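Equipment budget: laundry line, second year

The Lencho laundry robot stays in the plan for the coming year. The Povlow quote came in at $42 thousand for the base unit, with the two-finger hands priced separately. We will need two sets. 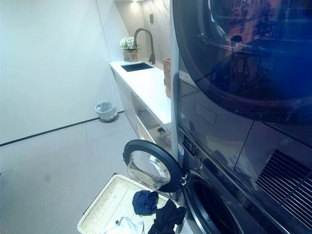

Vuserance wants 19 days' notice to book an installer, so the order has to go in before July if we want this fiscal year's money to cover it. Shipping to Bistadgate is not in the quote. Add a line for it.

Stacked machines stay on the requirements list. Any unit we buy has to reach a front-loading washer with the door open and a basket on the floor.

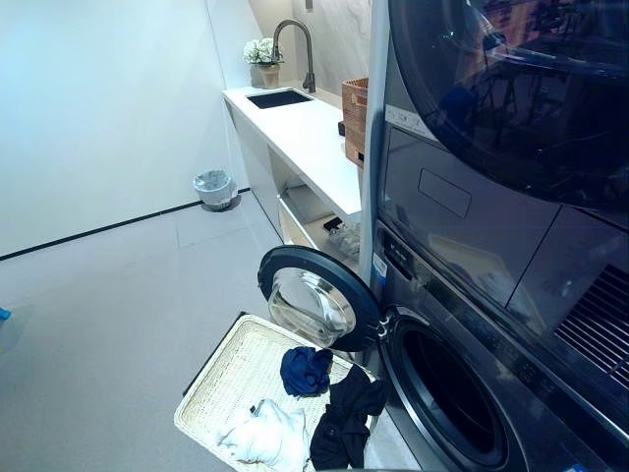

Service is billed yearly and comes out of operating funds, so keep it off the capital sheet. Send changes to the draft by reply to this newsletter.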